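The Thursday my left gripper let go

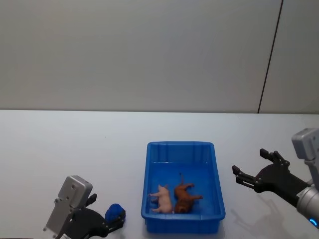
So I lost most of Thursday to a loose screw. I've been running the same little sorting routine for a while now on the two-arm bench: pick up a toy, put it in the tray, go get the next one. It's pretty boring stuff, and I like it that way! The pig and the reddish-brown one next to it are in the tray, and the left gripper has hold of the small blue thing, which is the piece that gave me all the grief. Run after run, the left arm would grab it, lift it, start swinging toward the tray and then just... open. Plop. The log said the grip was fine the whole time, so the arm carried on, hovered over the tray and very politely released nothing.

I blamed the software first (I always do). I'd updated Jumatier, the scheduler I use, that same morning, so I rolled it back and tried again. Same drop. Then I turned the grip force up to 72 percent, which I don't recommend, because now when it dropped the toy it kind of spat it across the table. I spent 2 hours reading through 2,583 lines of log with a cold coffee and didn't find one warning.

What finally got me there was switching the power off and wiggling the fingers by hand. The left one had a tiny bit of play in it! A set screw on the finger linkage had backed out, so the motor thought it was squeezing while the finger was sliding back on its own. I cleaned off the threads, put on a dab of threadlocker and tightened it up again.

What bugs me is the missing warning. A gripper that has dropped something ought to know it, and mine only checks the motor position. I'm adding a current check to the Dretus config this weekend, and I'll post the file once it's had a few clean runs.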